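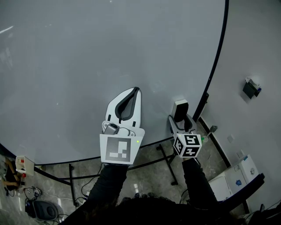 Speaker notes: Shared tables in public libraries
Session 9, Tuesday, 10.30
Speaker: Nives Ferri, Pollach Library Service

Slide 1. Welcome delegates on behalf of the Service. Thank Primo Valentini for the invitation. Remind the room that questions will be taken at the end.

Slide 2. State the subject: how the choice of table affects the way a reading room is used. The Service reviewed eight branches and received 389 replies from readers.

Slide 3. Long tables. Readers who come alone prefer them and take the end seats first. Middle seats fill late - usually after school hours.

Slide 4. Round tables. These were chosen by homework groups and by the conversation class at Sinent. Staff reported more noise, but fewer complaints than expected. Pause here for the quotation from Remo Cirillo's branch report.

Slide 5. Surfaces and lighting. Glossy tops reflect ceiling lights and were mentioned often by older readers. The Service now asks suppliers for a matt finish.

Slide 6. Recommendations. Each branch should keep both kinds of table and place the round ones away from the periodicals. Refer delegates to page 10 of the handout.

Slide 7. Questions. Gaetano Ruggiero will answer those on purchasing.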